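From: Ankit Rana
To: Stondedgate Fantasy & Football Talk list
Subject: Re: [stondedgate] Keeper rules and the injured list before October

On the keeper thread, Jaxon Petrenko wrote:

> I still think we should go back to one injured slot. When we had one,
> people had to make a real choice about who to carry. Now half the league
> stashes a guy with a bad hamstring in September and gets him back for
> the playoffs for free. Réjean did it with his tight end and I did it
> with a receiver, so I'm not pointing fingers. I just don't think it
> makes for a better league.
>
> Also, can somebody please write down what happens when a player comes
> off the list on a bye week? We have argued about this every year since
> I joined and I don't remember how it ended.
>
> Jaxon

Jaxon, thanks for putting it in writing. I've been through the old messages on this, and I'll try to answer both parts and then say what I'd like to see us do.

First, the history. We had one injured slot for the first several seasons. We went to 2 after the year Marius lost both of his running backs in the same afternoon and had to drop one of them to field a legal lineup. Réjean picked that back up off waivers the next morning, and he was healthy by Thanksgiving. Marius finished last. The vote to add the second slot was not close, and as I remember it you voted for it too.

I don't think the second slot is the problem. What bothers people is that a player can sit there long after he's cleared to play. Our site only checks his status when you put him in the slot. After that it doesn't care. You can leave a healthy player parked there and keep using his roster spot for somebody else as long as you don't make a move. I checked last year's rosters and that is where nearly all of the complaints came from.

So I would keep both slots and change the return rule. My proposal:

A player who is no longer listed as injured has to be activated or dropped before the first kickoff of the following week. If he isn't, the team's lineup is locked as it stands until he is. There are no fines and no lost picks.

On the bye week question, I did find the answer. Estíbaliz raised it when her quarterback came back during his bye and she had no room for him. We agreed then that a bye counts as a week like any other, so the clock keeps running. She wasn't happy about it but she went along. It was never added to the rules page, which is why we keep having the argument. I'll add it this week whatever happens with the rest.

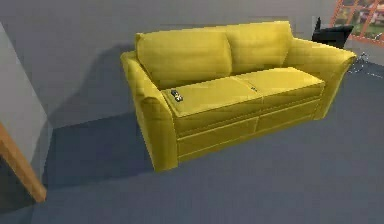 The other thing that needs settling is keepers, and it ties into the same issue. Right now you can keep 2 players from one season to the next, and nothing in the rules says whether someone who ended the year in an injured slot is eligible. Marius says he should be, since he's on your team. Jaxon said in an earlier message that he shouldn't, or that he should cost a higher round.

I lean toward letting him be kept at the normal price. A player who tore something in December is a risk for whoever keeps him. He may not be ready for camp, and he may lose the job to a rookie. Charging extra on top of that seems like piling on. The team that held on to him gave up a bench spot's worth of attention for months, and I don't mind them getting some value back.

I do think we should stop the trades where a healthy player goes for an injured one in the last week just so somebody can set up his keepers. We had two of those last year. Both were legal, and I'm not asking to undo them, but the team giving up the healthy player was already out of it and the team receiving him went on to win a playoff game. Moving the trade deadline up a week would take care of most of it.

Scoring is the last item. Réjean asked whether the final standings last season were right, because the site showed one total for his team and the spreadsheet showed another. The spreadsheet is correct. His total was 2,037. The site left out a stat correction on a fumble return that came through late, and the gap did not change any matchup or anybody's place. I fixed it by hand and sent him the before and after. If your own number looks off, write to me directly and tell me which week, and I'll look it up.

We have 10 teams again, with everyone back. That means a proposal needs six votes to pass, and a tie leaves the rule the way it is. Here is what I'd put up for a vote:

1. Keep both injured slots, with the new return rule above.
2. Players who finish the season in an injured slot can be kept at the normal round.
3. Trade deadline moves up one week.

Please reply to the list with a yes or no on each one. A reply sent only to me is fine if you'd prefer, but I will post the full count with names, the same as always. I'd like to have this finished before the draft so that people know what they're drafting for. If we run late, the old rules stay in place for the season and anything that passes starts next year.

Draft order hasn't been drawn yet. Estíbaliz has offered to do it on a video call so people can watch. Evening works best for her, 8:00 or later. Jaxon, I know that's a problem when you're on the late shift at Lapointe, so tell us which nights you're off and we'll work around it.

One more thing on the draft itself. Last year we had a 90-second clock and it dragged badly after the eighth round. I'd be glad to drop it to 60 for the later rounds — the first few can stay as they are. I'm not putting that on the ballot because we've always let the person running the draft set the clock, but speak up if you hate the idea.

Marius, you still have the trophy. Please bring it or ship it before the opener. The plate on the front needs last season's name added, and the engraver wants it for a full week.

Ankit

--
Stondedgate list. To change your delivery settings or leave the list, write to the list owner.
Please trim quoted text when you reply.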